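Introduction to Operating Systems
Handout 5: File permissions and who gets to read what
Module leader: Rowena Aquino
Lab tutor: Ebere Sani

Welcome back, everyone! Last time we followed a file from the moment you press save down to the blocks on the disk. Now for my favourite part of the whole module – deciding who is allowed to open it again afterwards.

Start with the idea of an owner. On a Unix-style system every file has one owner and one group. Everybody else falls into a third bucket called "other". For each of these the system stores three yes-or-no answers: may they read, may they write, may they execute? Nine bits in total, and with those nine bits people have run whole universities.

We usually write the nine bits as three digits. Read is worth 4, write is worth 2 and execute is worth 1, and you add them up. So a file with mode 600 can be read and written by its owner and is closed to the group and to everyone else. Mode 400 is stricter still (the owner can read it but not change it), and you will often meet it on private keys. Try working out 305 on paper before you read on. It is a perfectly legal mode and a very odd one: the owner may write and execute but can't read, the group gets nothing, and strangers can read and execute. The system will let you set it without a murmur!

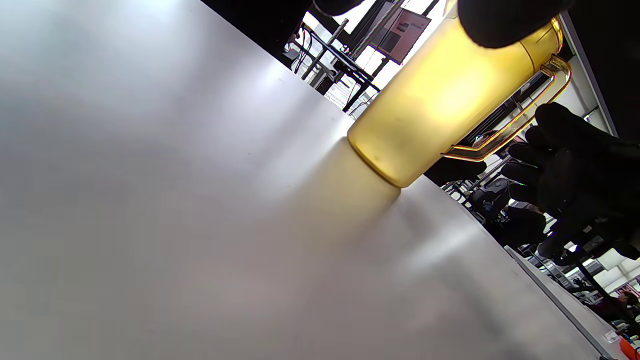

A translucent yellow bottle with a loop handle.

Directories use the same bits but they mean something slightly different, and this trips people up every September. Read on a directory lets you list the names inside. Execute lets you pass through it to reach something further down. You can have one without the other. If you know the exact name of a file in a directory that you can pass through but not list, and the file's own bits allow it, you can open it quite happily. Have a play with this in the lab, because it sticks much better once you've locked yourself out a couple of times.

The root account

The nine bits don't normally stop root, the administrator's account. So a file with mode 600 is private from the other people on the machine, but it is open to whoever runs the machine. If you need to keep something from the administrator as well, you are into encryption, and then the question becomes where the key lives. We'll spend all of Handout 6 on that – it's a lovely topic.

Access control lists

Suppose Fengate is a shared project folder. You want your own group to write to it, a second group to read it and one particular person to be kept out. Nine bits won't stretch that far. An access control list lets you add entries for named users and groups, at the cost of being harder to read at a glance. Look for the plus sign at the end of the mode when you list files in the long format.

For the lab

Log in to Mikosine and copy the Abella folder into your home directory. Work through exercise 2 with a partner, swapping accounts at each step, and write down every "permission denied" you get along with the bit that caused it. Ebere will be going round to help.

Reading: the manual pages for chmod, chown and umask.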